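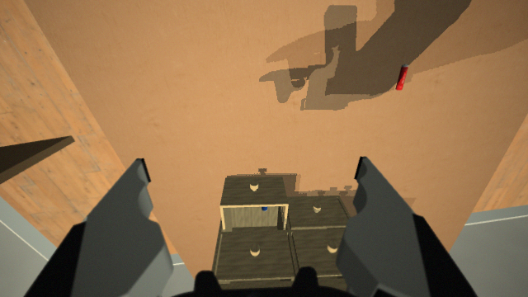
Do we need to buy the second arm this year?
The purchase can wait until the simulation work on the drawer cabinet is finished, and we ask to move that budget line to the next period.

Progress since the last report

Munolau has now run 314 simulated trials with the cabinet, all with one arm and a two-finger gripper. Of these, 182 met the target set in the work plan. Most of the others failed at the handle, where the fingers closed too early. We have changed the approach angle and will repeat the full set in September.

Spending

The workstation came in under the quote from Kim. Licenses were renewed for ten seats – two more than planned, as the Pramano group joined in spring. Travel is unspent.

Equipment planning

We have two quotes for the arm. Both include a gripper, but only one covers installation and a spare set of finger pads. We will need 200 hours of bench time before the real cabinet tests, and the present arm can supply that if the Biden Street lab stays open in the evenings.

Requested from the funder

Approval to carry the arm budget forward, and a decision on the service contract before the current one runs out. The lease on the test bench is not affected.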